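Ticket: Simulated cell - held object not in contact at end of episode, counted as pass
Project: Korovwood sim, bedroom set
Component: Task rules / success check
Priority: Normal
Status: Closed, rule changed
Opened: 22/06/2022

Summary

The success check for the pick tasks is passing episodes that our written rules say should fail. The rule sheet (Mellcombe practice sheet, section 2) says a pick task ends with the object held, clear of all furniture, and the arm in a pose it could hold safely if the program stopped there. The check in the code only looks at whether the object is held. Everything else in the sheet is left to whoever reviews the episodes, and the review has not been catching it.

Found while going through the Pludport batch. The batch has 3,032 episodes. I pulled 200 for review and marked 25 of them as rule breaks that the check had passed. All 25 were the same kind: object held over or very near furniture at the last step.

What I expected

An episode that ends with the object too close to another body should be marked fail, or at least flagged for a person to look at.

What happened

Marked pass, no flag. The log line reads "held: true" and the episode is written out with the rest.

Steps to reproduce

1. Load the bedroom set with the default furniture layout.
2. Run the pick task with the standard planner. Do not turn on the clearance option.
3. Stop at the first step where the held test is true.
4. Open the result file. The status is pass whatever the distance to the nearest furniture.

It does not happen every time. It depends on where the chair ends up. With the chair moved out to the wall I could not get it to happen at all.

Notes from checking

First thought was that the collision shapes were wrong. The chair backs in this set are made of thin bars, and we have had trouble before with shapes that were simplified to a solid block. I turned on the collision view and compared. The shapes follow the bars well enough. Not the cause.

Second thought was the contact margin. Default is zero, so the engine reports nothing until two bodies touch. I raised it and got contact reports earlier, but the success check does not read contact reports, so the status stayed the same. Put it back to zero.

Third, I read the check itself. It has one test, on the gripper and the object. There is a comment in the file saying "clearance: see sheet". No code goes with the comment. As far as I can tell the clearance test was planned in September and left for later.

So this is a gap between the rule sheet and the code, and the planner and the engine are both doing what they were told.

Why it matters

We hand these episodes to other teams with the statement that they follow the sheet. If the sheet says clear of furniture and the data says otherwise, the statement is false. The other teams also use our pass rate to decide whether a planner is ready for the real cell. On the real cell, an arm that stops with an object right over a chair back has no room for error on the next move, and somebody has to jog it out by hand.

A second point on practice. The sheet does not give a distance. It says "clear". Two reviewers can read that word differently, and going by the old review notes they have. Any fix in the code needs a number, and the number needs to go in the sheet first.

Proposed change

Add a minimum distance from the held object to any body except the gripper, tested at the last step. Add the same test for the forearm and wrist. If either is under the limit, mark the episode fail and write the name of the nearest body to the log. Keep the old held test as it is.

For the batch already made, rerun the check on the saved states. No need to make the episodes again.

Attached from the review set, status pass, nearest body by eye is the chair:

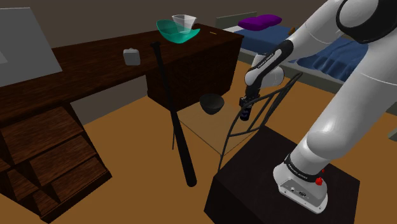

Marciniak: agree on the missing test, but I would not fail these outright. The sheet was written for place tasks first, and "clear" was meant for the moment before release. For a pick task the arm is often on its way somewhere else when the episode stops. I would rather see a separate status, say "pass, low clearance", and let the team that takes the data decide. If you fail them all you also lose a lot of good grasps.

Reply from reporter

Fair point on the grasps. I do not want to lose those either. My trouble with a third status is that the reader tools only know pass and fail, and I expect most of them would read the new one as pass. Could we keep two statuses and add a clearance field? The status would follow the sheet. Anyone who only cares about the grasp can filter on the held field, which we already write.

Marciniak: fine with me, as long as the held field is described in the sheet. At the moment it is only in the code.

Resolution

- Sheet section 2 now gives the minimum distance as a number and says it is measured at the last step.
- Held field and clearance field are both described in the sheet, with units.
- Success check now reads the distance and fails the episode if it is under the limit. The nearest body goes in the log.
- Clearance option in the planner is now on by default for the bedroom set. It can still be turned off for testing, and the result file says so when it is.
- Pludport batch rechecked from saved states. Status updated in place, old status kept in a separate column.

The 25 episodes from my review now come back as fail, with held still true. The log names the nearest body in each of them.

Left open in a separate ticket: the same check for the kitchen set, where the cabinet doors move and the saved states do not record the door angle.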